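5. What went wrong: one arm stops, the other carries on

I promised in Section 3 that I'd come back to the stops, so let's do that now. This is the part of the work I'd most like other people to read, and it's also the part I came closest to leaving out, since it makes us look a bit daft. We built Ostero to study how two arms share a breakfast task. We ended up spending most of a spring learning how two arms share a stop signal, and it was a good deal less fun.

5.1 The fault in plain terms

Each arm in the cell has its own controller, and each controller can throw a protective stop when it feels more force than it likes. That bit works. I've leaned on both arms with my own hand (wearing a glove, with the speed turned right down) and both of them gave up as politely as you could wish. What we wanted on top of that was a shared stop: if one arm trips, the other should stop too, straight away, whatever it happens to be doing. Choi, who supplied the cell, fitted a Zokex relay box for this. A trip on either controller drops a line into the box, the box drops a line to the other controller, and that's the end of the motion until somebody comes over and clears it.

Over the whole study we logged 2,000 runs. In 71 of them one arm tripped. When I went back through the logs, the second arm had stopped as it should in 50 of those. In the rest it carried on to the end of whatever movement it was making, and then sat there waiting for its partner as if the partner was just being slow. The worst case I could find was some 90 millimetres of travel after the first arm had gone dead. That's not far if you're picturing a welding robot in a cage. It's plenty if you've just leaned in to see why the right arm has stopped, which, I'm sorry to say, is precisely what I used to do.

No one was hurt. We did lose a gripper finger pad and one basket got a nasty bend in its mesh, and I count us lucky.

5.2 Why the right arm trips in the first place

Most of the trips came from the right arm, and they came from one small patch of the table. The dish and the toaster stand very close together in our standard layout, and the bread often ends up on the toaster side of the dish. For the gripper that's an awkward spot. Come in too low and a finger catches the rim; come in too far across and it knocks the end of the toaster. The policy knows perfectly well where the bread is (I've checked its estimates over and over, and they're fine), it just has very little room for being slightly wrong about its own fingers.

Then there's the slice. When toast is standing up in the toaster it's an extra thing to hit, and a surprisingly stiff one. I had expected the bread to squash and the arm to feel nothing. A well-toasted slice doesn't squash at all! It tips over in its slot until it jams against the side, and then the arm is pushing on the whole toaster, and the toaster pushes on the mat, and up goes the force reading.

None of this is a safety fault. An arm that trips because it has bumped a toaster is an arm doing its job. I mention it because it explains why we had so many first stops to look at, and so many chances to notice what the second arm was up to. In a roomier layout we might have seen only a handful, and I think we'd have put them down to noise.

The left arm's trips were rarer and duller. Its half of the task is at the basket, where the open top gives it more freedom, and when it did trip it had generally come down on the mesh. The two halves of the work are shown in Figure 4, with the right arm over at the dish and the left arm just beyond the basket.
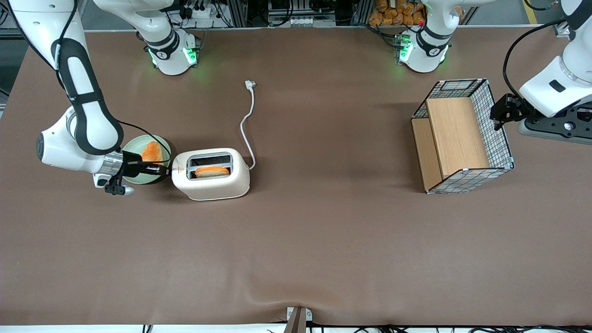
Figure 4. The breakfast cell: two views of the standard layout.
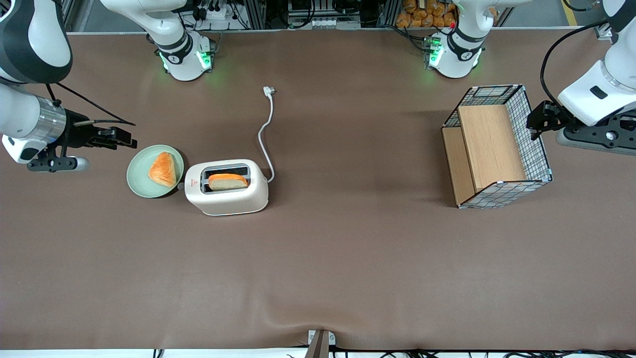

By the first author, Ostero project, Stolelholm
November 25, 2023

Have a look at the bases at the back of the table in both views. They're glowing green, and for a long time that green was what all of us went by. If I walked up to the cell and saw green I relaxed. I'd like to talk myself, and you, out of that habit. The glow tells me how one arm feels about itself. It has no idea whether the relay box is listening, and it can't tell me whether the other arm would stop if this one did. In several of the bad runs the second arm's base stayed green the whole way through, quite correctly, and I took it as good news.

5.3 Finding it

I'd love to say we tracked this down with a clever test. We didn't. I was going through runs from May to cut them into clips for a talk, and I noticed that the left gripper was still moving in a clip I'd labelled "stopped". I assumed I'd got the label wrong. Then I found another one.

My first guess was software, and I wasted a fair while on it. Our scheduler hands out movements to both arms, and it does have a rule that says a tripped arm should hold up its partner. But that rule only holds back the next movement. It was never meant to cut short the present one, that was the relay's job, and I'd simply forgotten who was responsible for what. (There's a drawing of it in my own handwriting, so I can't blame anyone.)

My second guess was the wiring. We swapped the cables between the relay box and the controllers, ran it again and got the same behaviour. We swapped the two controller inputs over as well, and the fault stayed with the box.

What gave it away in the end was putting a logger on the line itself. When an arm trips, its controller drops the line, and then, if the force goes away quickly, it lifts the line again while it works out whether the trip was a real one. The arm stays stopped during all of this, so from the outside you'd never know. The relay box, as it had been set up for us, ignored any drop shorter than 50 milliseconds, to keep it from falling over at every bit of electrical noise. A gripper that catches the rim of a dish and springs off again makes a very short drop. The first controller took it seriously, the box shrugged, and the second arm never heard a thing.

So the hard, long pushes were passed on and the light, quick knocks weren't. That's the wrong way round for a person standing nearby, I think, as a light quick knock is just what you'd expect if an arm brushed somebody's sleeve.

5.4 What we changed

We did four things, and I'll give them in the order we did them, which is not the order I'd recommend.

We told everyone to stay out of the cell until both arms had been stopped by hand with the big button. This should have been the rule from day one. It's slow and a bit tedious and we've kept it.

We set the filter in the box as short as it would go. That fixed most of the missed stops at a stroke and gave us a crop of false ones, mostly when equipment on the rack behind the table was being switched. I put up with that for a while and then got fed up.

We had the box latch. Once it sees a drop, however short, it holds the stop until a person clears it, and it doesn't care whether the line comes back. With the latch in and better shielding on the line, the false stops dropped to a level I can live with. I'd do this one first if I were starting again.

Lastly, we changed the scheduler so that it checks on both arms all the time and asks for a stop itself if they disagree. I don't count this as a safety measure, and please don't use it as one. It's slower than the relay and it runs on an ordinary computer that I've seen freeze. It does leave a clear line in the log, though, and if that line ever turns up without a matching stop from the box, I want to hear of it the same day.

We also thought about moving the toaster. It would have cut the number of trips, and the task would have looked better in our results table. We left it where it was. The close spacing is part of what we're studying, and I didn't like the idea of making the trips go away before I was sure the stops worked.

5.5 What I still don't trust

The test we run now is a simple one. At the start of a session we tap one gripper while both arms are moving slowly, check that both stop, and then do it again on the other side. It catches a dead relay and it catches a filter that's been put back to its old setting. It doesn't catch a fault that only shows up once the cell has been running for hours, and I haven't got a good answer to that yet. Tapping halfway through a session would be sensible, but it spoils the run, so it tends to get skipped, and I've skipped it myself.

I'm also uneasy about the counts above. They depend on the logs, and the logs from the earliest runs only recorded whether each arm was "ready" at the end of a movement. A second arm that stopped late and a second arm that finished on time look the same in those files. I've sorted them as well as I can from the video, and where I couldn't tell, I put the run down as a missed stop. The raw files and the clips go with the paper, so if you'd sort them differently, please do, and let me know what you get.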